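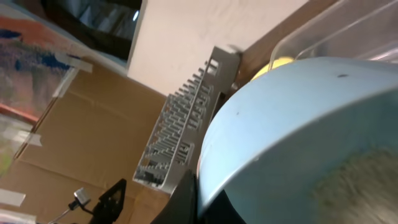

A view from the arm's wrist: the blue bowl, the gray dish rack and the cardboard panel at the Nwankwo table.

STUDENT ROBOT CLUB TO SHOW OFF ITS DISH-CLEARING ARM AT SUMMER OPEN HOUSE

TRURNINAR, 22 Jun 2021 - I've been told a press release is supposed to sound serious, but I coach the Trurninar Student Robotics Club and I'm much too excited for that, so please bear with me. Our students have spent the spring teaching a robot arm to clear up after a meal, and next month they're going to do it in front of anybody who wants to come and watch. Admission is free and there will be lemonade!

The project is called Nwankwo (the students picked the name by drawing slips out of a hat, and I've stopped asking who put that one in). The goal sounds tiny when you say it out loud. Pick up a bowl. Put it in the dish rack. Go get the next thing. If you have ever asked a teenager to do the same job you'll have some idea how many small steps are hiding in there, and the arm doesn't know any of them until somebody shows it.

So that's how the club spends its afternoons. One student guides the arm through the move by hand controls while the small camera on its wrist records what the gripper is coming up to, and another student keeps the log and resets the table. Then they swap. As of last week the log stood at almost 700 practice runs, and every one of them was done by a student in this club. I did try one myself back in May. It was not added to the log.

The wrist camera has turned out to be the part everybody gets hooked on. When you stand next to the table you see a bowl and a rack, all very ordinary. When you look through the wrist camera, the bowl is suddenly enormous and tilted, it fills up most of one side, and you have to work out where the rim goes before you can do anything sensible with the gripper. The students got good at reading those views much faster than I did. They'll glance at the screen and say "too far over" while I'm still figuring out which way is up.

Dish racks are their own special headache, by the way. All those rows of little prongs cast shadows on each other, and the shadows move when the light in the room does. We had a long and pretty heated discussion this spring about whether to pull the blinds for every session or let the arm get used to all kinds of daylight. The second group won, and I think they were right, though we had a rough couple of weeks after that vote.

I also want to brag a little about the set-up, which the club put together on a very modest budget. There's a lot of cardboard and clear tape involved. Somebody's parent asked me at pickup if we were going to build a "real" one later, and the students were quite offended on the cardboard's behalf. It's easy to cut, it's easy to move, and when a plan changes halfway through an afternoon (it does, all the time) you can just peel the tape and start over. There's a bit of painted work standing next to it too, all orange and red and deep blue, and I like having some color beside all that brown.

WHAT YOU'LL SEE AT THE OPEN HOUSE

The club will run 2 demonstrations in the afternoon, each lasting 20 minutes, with time afterward for questions. The first shows the arm working with a student at the controls. In the second the arm tries the same job using what it has learned from the practice runs. I can't promise how that second one will go. Some days it sets the bowl down so gently you want to clap, and other days it gets close to the rack and then seems to think about it for a very long time. The students have decided to show it either way and explain what's going on while it happens, and I'm proud of them for that.

After the demonstrations, visitors can take a turn at the controls themselves. Younger kids are welcome with a grown-up. We'll also have the students' notebooks out on a side table, and I really recommend flipping through them. One of them has a whole page on bowls - heights, rims, how they sit when they're leaning - that I think is better than anything I wrote in college.

THANK YOU TO OUR SUPPORTERS

Ellow has lent us our meeting room since the club started and has never once complained about the noise. Bollano, the kitchen shop on our street, gave the club a box of kitchen things to practice with and a discount on whatever we needed after that. We've gone back more often than either of us expected.

GETTING INVOLVED

The club takes new members in the fall. No experience is needed, and there's no test to get in. If you like taking things apart, or drawing, or keeping very neat lists, we have a job for you. We're also looking for one or two adults who are comfortable with a soldering iron and can spare an afternoon now and then.

Reporters and photographers are welcome at the open house and at regular club sessions before it. Please write ahead so I can check that the families are okay with pictures. Students are happy to be interviewed, and I warn you now that they'll talk for longer than you planned!

Contact: Press desk, Trurninar Student Robotics Club | Copyright 2021 Trurninar Student Robotics Club | Back to top

Comments (4)

dishpan_hands
Does it do glasses? Asking for my whole household.

Trurninar Robotics (coach)
Not at the open house! We're sticking with the bowl for the demos. Glasses are on the wish list for fall.

mapleandmain
My daughter is going into seventh grade, is that too young for the fall group? She's already read this twice and wants to know if she can bring her own screwdrivers.

Trurninar Robotics (coach)
Seventh grade is just fine, and yes to the screwdrivers. Put her name on them.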